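Decorative Arts and Their Workshops
Handout for Unit 3: Tin Glaze, Kilns and the Plurnard Pottery

Before the reading

In the last unit we spoke about lead glaze, which is transparent and shows the color of the clay under it. In this unit we continue with tin glaze. Please have the map of trade routes from Unit 2 with you, because some of the places come back here and I will not explain them a second time.

The main reading is the chapter on Plurnard in the course reader. If you have time for only one part of it, read the section on the kiln accounts. The part about the family quarrel is interesting, but it will not be in the written assignment.

What tin does in a glaze

A simple lead glaze is made from lead oxide and a source of silica, usually sand or ground quartz. When a small amount of tin oxide is added, it does not dissolve completely in the melted glass. Very small particles remain in it and they scatter the light. The glaze then looks white and covers the body of the pot.

This was important for potters who had no white clay. Porcelain from China was known and admired in many markets, but the right raw materials and the right firing were not available to most workshops farther west. With tin glaze, a potter could take an ordinary buff or reddish clay and give it a white surface, ready for painting. Potters in Iraq did this already in the ninth century. Later the technique is found in Spain, Italy, France and the Netherlands, under different names: maiolica, faience, delftware. The names are not always used in the same way by different authors. In this course I use "tin-glazed ware" for all of them, and the local name only when the place is certain.

Tin was expensive. Many workshops saved it by putting tin glaze on the front of a dish and a cheaper lead glaze on the back. When you look at a dish in a museum, it is a pity that the back is usually hidden, as it often says more about the workshop than the front does.

The order of work

The usual process had two firings. First the shaped and dried pot was fired without glaze. The result, called biscuit, is hard but still porous. Then the pot was dipped in the glaze, which is a powder mixed with water. The porous body takes in the water and the powder stays on the surface as a thin layer.

The painter worked directly on this raw layer. It drinks the color from the brush immediately, so a wrong line cannot be wiped away without damage. Cobalt gave blue, copper gave green, manganese gave purple or brown, antimony with lead gave yellow, and iron gave orange tones. A good strong red was difficult, and its absence is typical for many groups of tin-glazed ware.

After painting came the second firing. Luster, where it was used, needed one more firing at a lower temperature and with little air. Losses in this last firing could be heavy.

The Plurnard pottery

The pottery at Plurnard was a small one. It had two kilns, of which the larger was used for biscuit and the smaller for the glaze firing. The accounts mention 129 firings in the years for which the pages survive, with the highest number in the summer. The firing in July was always the largest, and the wood for it was bought already in winter so that it could dry.

We should be careful with the word "firing" in these accounts. In some entries it clearly means one loading of the kiln. In others it seems to include the biscuit and the glaze firing together. The chapter in the reader takes the first meaning everywhere, and I am not convinced by this – the wood purchases are too high for it in at least one year.

One entry speaks of 1000 tiles for a bathhouse in Asen. No tile from this order has been identified with certainty. The fragments which are shown under this name in the Daneshvar collection have a harder, grayer body than other Plurnard pieces, and the blue is also different. They may come from a later repair.

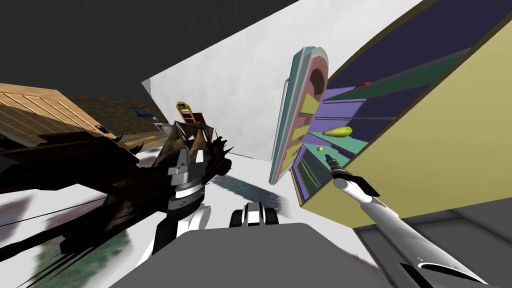

How to look at a fragment

Begin with the broken edge, before the painted side. Write down the color of the body, how fine it is, and if you can see sand or small holes in it. Then look at the thickness of the glaze. A thick glaze often has small bubbles, and where it was chipped in use you will see dirt in the break.

Look also for the marks of kiln furniture. Dishes were kept apart in the kiln by small clay supports, and these left scars in the glaze, usually three of them. Their position tells us if the dish was fired standing on its foot or upside down – at Plurnard both are found, even on pieces with the same painted border.

Please do not name a color by its metal oxide only from looking. Write "blue" and not "cobalt" unless you have an analysis.

Words to know

Biscuit: clay body after the first firing, without glaze.
Saggar: a box of rough fired clay which protects the pots from flame and ash.
Frit: glass materials melted together, cooled and ground, used as a part of the glaze.
Crawling: a fault where the glaze pulls back and leaves bare spots.
Waster: a piece spoiled in the kiln and thrown away near it.

Written assignment

Choose one entry from the kiln accounts in the appendix and explain in two pages what it can tell us about the work in the pottery, and what it cannot tell us. Use the reader and one other source. Hand it in on paper before the next class.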